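Tronura T2 Table-Clearing Arm

Mobile base with single arm and two-finger gripper
For cafes, canteens, break rooms and patios
Price: $3,199 per month on a 12-month lease, service included
Availability: orders placed now ship in January

Overview

The T2 clears tables. It drives up to a table, picks up items one at a time, and puts them in the tray or the waste bin on its own base. When the tray is full it drives to a drop point and waits for a person to empty it. It does not wash, wipe or stack chairs. Customers ask us about all three every week, so the section on limits below is longer than most.

What it handles well

Bottles with screw caps, cans, mugs, tumblers and single plates. The gripper pads are soft and follow a curved side, so a half-full plastic bottle can be lifted without being crushed. The maximum lift is 2000 grams. Mugs can be picked up by the body or by the handle, and the T2 keeps them level until they are in the tray.

Capped bottles go in the bin or the tray depending on how you set them up in the Bright control app. Many sites pay to dispose of liquids separately and prefer the tray.

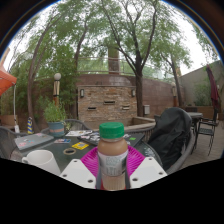 Larkley, our test partner, ran the T2 at its lunch site for a full season. The arm cleared 586 tables without help and asked for a person at 229 more. Most of those calls came from tables where customers had left personal things next to the dishes. The T2 is set to stop and call when it finds a laptop, phone, bag or anything else it can't match to its list. You can make it less cautious. We recommend that you don't.

What it does not do yet

Paper. A flat sheet or a thin booklet on a smooth tabletop is still hard for a two-finger gripper. The T2 slides it to the table edge and pinches it there, and this works on some tables and fails on others. A staff member does it in a second.

Open drinks. It will lift an open cup filled below the halfway mark. Above that it calls for help.

Stacked plates with food between them. It takes the top plate only, and then checks again.

Judgment. It can't tell whether a person has left for good or gone to the restroom. The app has a wait timer for each table, and the default is 10 minutes.

Speed. A trained person clears a four-seat table faster than the T2 does. The lease makes sense where tables sit dirty through a rush because staff are needed at the counter. If you already have someone free to clear, keep that person on it.

Outdoor use

The base is rated for level tile, concrete and decking. It will not cross gravel, or a step higher than half an inch. Do not run it in rain. Glossy tabletops in low sun can confuse the depth sensor, so schedule those tables for another time of day or put out matte mats. Patio chairs need to be pushed in, or the base may not get close enough to reach the middle of the table.

Setup

A Warnness technician visits for one day, maps the floor and tags your drop points. Bring out one of each dish you use. Adding a new dish later takes a few minutes in the app.

What is in the box

T2 base and arm
Two sets of gripper pads
Tray, waste bin and bin liners
Charging dock and 10-foot cord
Printed quick guide

Care

Wipe the gripper pads with warm soapy water at the end of each shift. Change them when the surface turns shiny. Do not put them in a dishwasher. Empty the tray before docking.

Support

Phone support is open during normal business hours. Software updates go out overnight on Thursday, and the unit must be docked to receive them.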